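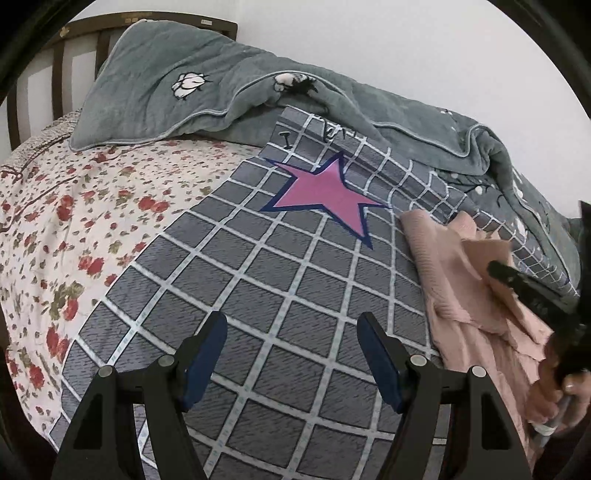 By Rosalie Marti | Filed under: Home Office, Spreadsheets & Data | 3 comments

Household data tips, quick version

Been meaning to write this up since April. People keep asking how I keep the house numbers (bills, meter readings, groceries, pantry) in a shape where you can get an answer out of them. No fancy software. A spreadsheet, and for the bigger stuff a free stats program. Typing this between loads so excuse the mess.

Get the data in first

One row per thing. One receipt line, one meter reading, one bill. Don't put January in one column and February in the next, looks nice, can't do a thing with it later. Long and skinny beats wide.

Dates in one format. Year first, then month, then day, with dashes. Sorts right every time. If your bank file has them the other way around, fix it once on import and save the import settings.

Put units in the header, not in the cell. "gallons" up top, plain number underneath. A cell that says 12 gal is text and your sum will skip it without a peep. Lost an evening to that one.

Blank means blank. Don't type 0 when you forgot to read the meter. Zero is a reading. Empty is a missing reading. The averages come out way different.

Cleaning up

Store names are the worst. The same grocery shows up on my card statement with a store number, without a store number, in capitals, and once with the city stuck on the end. Make a second tab with two columns, what the bank calls it and what you call it, and look it up from there. Mine has 153 rows now. Took a while to build, hardly touch it anymore.

Trim spaces. Always. There's a trim function in every spreadsheet program, run it on every text column before you do anything else. "Milk" and "Milk " are two products as far as the computer cares.

Duplicates: check on date plus amount plus store, all together. Amount alone will throw out real purchases, we buy the same coffee at the same price over and over.

Keep the raw file. Copy it, rename the copy, work on the copy. I have a folder called RAW DO NOT TOUCH and I have touched it twice and been sorry twice.

Categories

Fewer. Whatever you've got now, fewer. I started with a category for cheese. Now it's food, cleaning, kids, car, house, fun, other. If "other" gets bigger than "fun", split something off of it.

Write down your rules. Is dish soap food (came from the grocery) or cleaning? Doesn't matter, pick one, write it on the notes tab. You will not remember in six months and your totals will wander.

Looking for patterns

Sort by amount, biggest first, look at the top of the list. That's it, that's the whole analysis for most houses. Ours was a water softener subscription we'd quit using.

Pivot table next. Category down the side, month across the top. Color the high cells. Takes a minute once your rows are clean, and if it takes longer go back and clean the rows.

Plot the electric bill against outside temperature, not against the calendar. Scatter plot. Ours makes a V shape, with heating on one side and cooling on the other. Dots way above the V are the ones to go chase. One of mine was the garage freezer with a bad door seal.

Careful with small numbers. Three months of gas bills isn't a trend. I want a full year before I say anything out loud at dinner.

If you want to try clustering or a decision tree on your grocery lines, go ahead, it's fun, but have a decent pile first. I waited till I had 2000 lines. What came out was mostly "they buy birthday stuff before birthdays". OK. But it also put paper towels and takeout in the same group, and I did go think about that for a bit.

Leave some rows out when you build a model of anything. Build on the older ones, test on the newer ones. A model that only gets checked on rows it has allready seen will always look smart.

Keeping it going

Same time, same spot. I do meter readings at 7 in the morning with the coffee, pen and paper, type them in later. Typing on the phone out by the meter gave me more wrong digits than anything else.

Set a check for silly values. Conditional formatting, anything more than double the last reading turns red. Caught a 403 that should of been 43.

Back it up someplace that isn't the same computer. Thumb drive in the kitchen drawer is fine.

Don't share the full bank file with anybody. For help with a formula, make a little fake one with ten rows.

More later, maybe something on pantry counts. Dryer's done.

Comments

Senyo Adjei
The bank name / my name tab is great, thanks. Mine adds a random transaction code at the end so the lookup never matches. Any way around it?

Rosalie Marti
Split the code off first. Text to columns on the space if the code's always last, or take the left 12 characters and look that up. 12 worked for me, try yours and see if any two stores run together.

Senyo Adjei
Left 12 did it, except two gas stations came out the same. Can live with that, both go under car anyway.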